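Bent Hedegaard does not like the word sustainable. He has run the repair and reuse program in Dallbridge for five years, and he says the word has been printed on so many bags that it no longer tells him anything about the bag.

"I ask people what they mean by it," he says. "Mostly they mean they feel all right about buying the thing."

I went to see him on a Tuesday because I had my own doubts, and they ran the other way. Repair programs get a lot of friendly press. They also get grants, and I have read enough grant reports to know how a toaster with a new cord becomes a "climate action." The Dallbridge report for last year claims 2,239 items kept out of the landfill. I asked him how he knew.

He didn't, quite. "That's what came through the door and went back out working," he says. "Where it went after, I can't tell you. Some of it is probably in the landfill today."

Of those items, 1,298 were small appliances. The rest were clothes, lamps, bikes and a category called "other," which he would rather not discuss. When I pressed him on whether people who get a kettle fixed go on to buy fewer kettles, he shrugged. A survey went out in April and 259 people answered. Most of them said they now buy less. Hedegaard doesn't put much weight on it.

"Who fills out a survey from a repair shop? People who like the repair shop."

It was refreshing, and it made me wonder why the report doesn't say so. He told me the report was written by Poul Eyvindsson, who handles the funding side. I called Eyvindsson later that week. He was polite and a little tired of the question.

"If I write that we don't know, the money goes to somebody who says they do," he said. "I'm not proud of that. But I haven't put a false number in there."

Maybe not. Still, "kept out of the landfill" is a claim about what happened to the stuff, and the count is of what left the building. I said this to him and he agreed the phrase could be better. I'll look for it in the next one.

Hedegaard is harder on the manufacturers than on his own side. He has a particular grudge against Gronby, whose blenders he says are glued shut where they used to be screwed. The company now runs a take-back plan, and I asked if that wasn't at least a start. "You mail it in, they mail you a coupon for a new one," he says. "What do you think the coupon is for?"

He would like to see parts prices posted on the box, next to the energy label. He would also like a law that makes a company sell those parts for ten years. I asked if he thought either would happen here.

"The label, maybe. It's cheap for them." 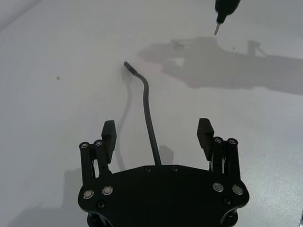 As for the law, he has been to two hearings on it and came home from both with a tote bag. One of them said sustainable on the side. He uses it to carry screws.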